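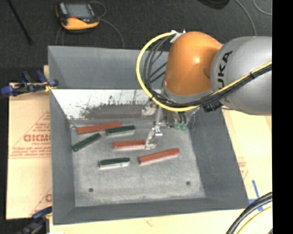
Picking mixed things out of a tub is where we always start new owners off, because it is the nearest thing on a bench to the chores people ask us about – putting the toys away, sorting the odds and ends drawer, emptying the cutlery basket. It sounds like nothing at all, and your hands have been doing it since before you could talk. For an arm it is a proper day's work. With red and green blocks lying at all angles in a grey bin, the gripper has to choose one, come down beside it without knocking its neighbour, and keep clear of those sloping sides on the way out again. Please don't be tempted to skip ahead to socks!

Contents | Previous: Fixing down | Section 4: First picks | Next: Soft things | Back to top

4.1 Before you begin

1. Clamp the bin firmly. Give it a good push with your palm, and if it shifts, clamp it again.
2. Tie back any loose cable near the wrist, leaving enough slack for a full turn.
3. Set the Kelemus controller to 10 per cent speed. You will think this is painfully slow, and so did we.

CAUTION: Keep hands, sleeves and lanyards out of the bin whenever the arm is live, even when it seems to be doing nothing. It may only be thinking.

4.2 Running the first picks

4. Drop in a few blocks and let them fall as they like. Tidy rows teach you very little.
5. Press Start and keep the stop button within reach.
6. Let the program run for 200 picks, then write down the misses and where in the bin they happened. Corners are usually the worst.
7. If 80 or more were missed, go back to Section 3 and redo the camera set-up.

NOTE: On our own bench at Wastden we ran 400 picks before we were happy to turn the speed up, and we still had a few sulks over blocks leaning on one another.

So, can it do your chores yet? Hard blocks in a fixed bin, yes, and quite nicely. A kitchen drawer, now and then, with you standing by. Laundry, no – not to a standard your mother would accept.

Comments (3)

Cinzia Serra
Step 7 saved me an afternoon, thank you. My camera bracket had slipped.

Florencio Paredes
Does the same bin work for teaspoons? Mine just pushes them up the side.

Pidatlow Support
Hello Florencio, try the soft fingertips in Section 5 and fewer spoons to begin with.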